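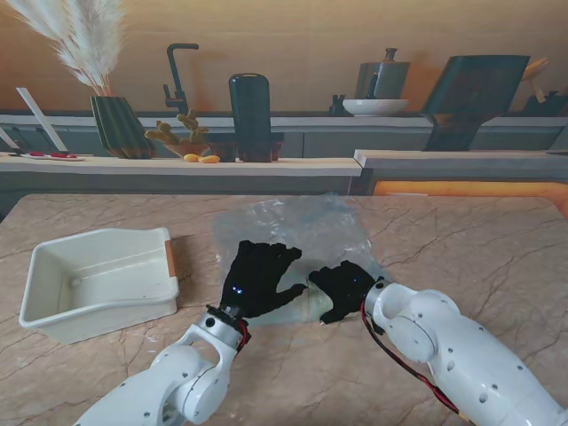 *Fig. 1. Clear plastic, spread on the tabletop, with an off-white bin to the left of it.*

# Session 2: Film, Bags and the Flat Table

Domestic Materials, evening section. Notes by Gisela Rivadeneira. Handed out 3 Mar 2021.

Last session was glass, and everybody had opinions about glass. Plastic film is harder to love. It weighs next to nothing, it breeds in drawers, and most households own more of it than they own spoons. By the end of tonight you should be able to look at a piece of it, decide whether it stays, and fold it if it does. I realize this isn't what your parents hoped you'd be studying.

## 2.1 Spreading out

Start with the piece flat. You can't judge a bag that is balled up, and you certainly can't fold one. Put it in the middle of the table with some bare surface around it, and smooth it from the center toward the edges with the side of your hand. Pulling at the corners stretches thin film and leaves you with a shape that has no name in geometry.

Fig. 1 has the layout I want on your own tables: plastic in the center, bin beside it, bin empty at the start. Students who begin with a full bin always end up with two full bins.

Wrinkles are fine. You are not ironing it. (A student in the January section did iron it. We have a different iron now.)

## 2.2 Seeing clear things

Clear film is difficult to see, and people deal with this by grabbing at it and hoping. Use the light instead. Wrinkles catch it and turn into bright white glints, and those glints tell you where the surface rises. In Fig. 1 they're toward the upper portion of the plastic. Move your head a little and yours will shift. Move the lamp and they'll shift more.

Color helps too, up to a point. A single sheet can pass for nothing at all. Film lying over film looks denser, and so does a crease folded back on itself. Look at the pale yellow-green section in the figure, which has a slightly denser look than the bluish-gray plastic surrounding it. I leave it to you to argue over what that section is: a second piece, a tinted part of the same one, or something else. The January section argued for most of an hour and I got my marking done.

A patterned tabletop makes all this harder. Dark veins in a marble pattern show through clear film and look like creases, and you will try to smooth one out. Everyone does it once. If your table at home is patterned, lay a plain towel under the work.

## 2.3 Bag or sheet?

I was careful to write "clear plastic" in the caption. Lying flat, a bag and a sheet can look the same, and you only find out by handling them.

1. Find an edge and pinch it between finger and thumb.
2. Rub the finger and thumb against each other. Two layers slide. One layer just squeaks at you.
3. If it slides, follow the edge until you reach the opening.
4. If you've been all the way around and found no opening, you have either a sealed bag or a short attention span. Go around again.

Bags get folded in thirds along their length, with the opening last, so the air has somewhere to go. Sheets get folded in half until they're the size of a paperback. Rolling is permitted for sheets. Rolling is not permitted for bags, whatever it says in the Magnusson booklet on your shelf.

## 2.4 Keep or toss

My rule fits on an index card, and somebody in every section asks for it on an index card, so:

- **Keep** if it is clean, dry, whole, and you can name what it's for. "Something" is not a use.
- **Toss** if it is torn at a seam, sticky, or smells of a former onion.
- **Set aside** if you're unsure. The set-aside pile has a limit of one night.

Check what your local film collection accepts before you send anything there. The Drureck drop-off near the classroom wants it dry and loose. I have been turned away from it with a tidy bundle I was proud of.

## 2.5 About the bin

A rolled rim is worth having. It gives your fingers something thick to hold, and it doesn't snag thin film the way a sharp edge does. Rounded corners wipe out with one pass of a cloth. A dip in the front rim makes it easier to see what you've thrown in, should you want to revisit your decisions.

Don't buy a lidded one for this. The lid becomes a shelf, and then the bags live on the shelf.

## Homework

Empty one drawer at home. Spread, sort and fold whatever film is in it, following 2.1 through 2.4. Write half a page, 200 words at most, on the piece you found hardest to throw away. Last term's winner kept a bread bag from a bakery called Clavia that had closed, and I still think about it.

Reading: packet, page 77, the section on static. Skip the sidebar, it's wrong.

Next session: Lids. Bring the ones that don't fit anything.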